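Okay, next slide, and I promise this is the last one about cables.

So this is the breakfast cell at Voramdale, and I'm the one who gets to keep it running. Two arms, one table. When I took it over from Matúš Tichý the setup notes were a single page, and half of that was the wifi password. (Pause, let Matúš wave.)

What I do before a shift: home both arms, open and close each gripper nine times, listen. You really do get an ear for it! A dry finger joint has a kind of tick. Then I wiggle the cable at the gripper by hand and watch the force reading. If it jumps, we stop and reseat the plug. 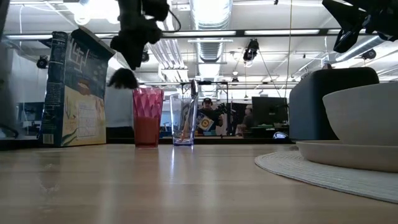 DAILY CHECKS, CONTINUED

Look at the black fuzzy piece on the end of the gripper, right over the pink cup. Whatever hangs below the fingers counts as part of the tool, so the tool length in the settings has to include it. I forgot that once in March and spent three hours blaming the calibration. Iveta Kadlec still brings it up.

Cup, glass, bowl and plate all stay on the table for the clearance check. Slow speed, hand on the stop button, and I go over each rim in turn.

Cameras: wipe the lenses, then redo the target card if anybody has bumped a mount. We're over 2000 hours on the left wrist now, so new grease is next. Ask Drahomíra Murín which kind, she has strong opinions.

(If short on time, skip to the Kuruc slide.)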